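Chapter 4
Writing and Placing a Death Notice

A death notice is a short text, usually paid for by the family, that tells readers a person has died and says when and where the funeral will be. It differs from an obituary written by a newspaper's own staff, which is longer and costs the family nothing. In this chapter you will learn what a notice must contain, who normally drafts it, and how it reaches the page. Obituaries are dealt with in Chapter 5.

Most notices are drafted by the funeral director after a first meeting with the family. The arranger takes down the full name, any name the person was better known by, the age, the town, and the close relatives who wish to be listed. Spellings are read back aloud. A wrong letter in a surname is the commonest complaint that firms receive – and one of the easiest to prevent.

Length matters, as many papers charge by the line or by the word. The Lernholm paper, used for the exercises in this chapter, sets a basic notice at 30 words and allows up to 100 for a full one. Anything longer is passed to the editor. The deadline is 4 pm for the next morning's edition.

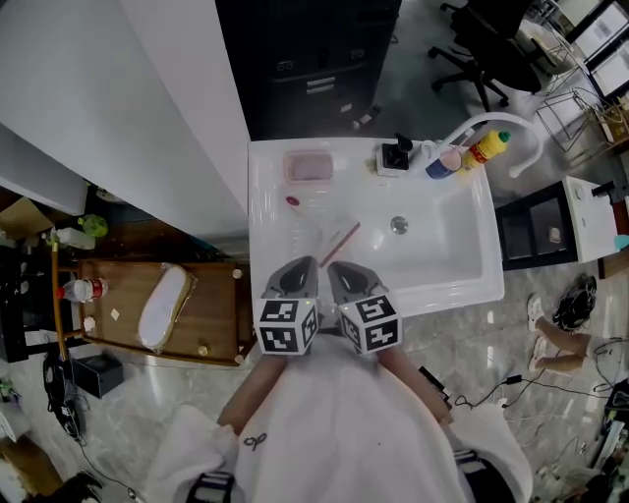
Who should approve the final wording of a notice?

The person who is arranging the funeral and has agreed to pay for the notice should approve it, preferably in writing. Other relatives may be shown the draft, but the firm takes its instructions from one person only.

Disagreements do arise, most often over the order of names or the mention of a former partner. At Gosselin, a family firm with 2 branches, the arranger Nathalie Sandhu keeps each version of a draft with the date and the initials of whoever asked for the change. Students on placement should follow the same practice.

Requests about flowers and donations come last. Give the charity's full name and say where gifts can be sent. If the family wants no flowers, use the words "family flowers only" or "no flowers by request" – both are widely understood.

Key terms: death notice, obituary, arranger, proof, family flowers.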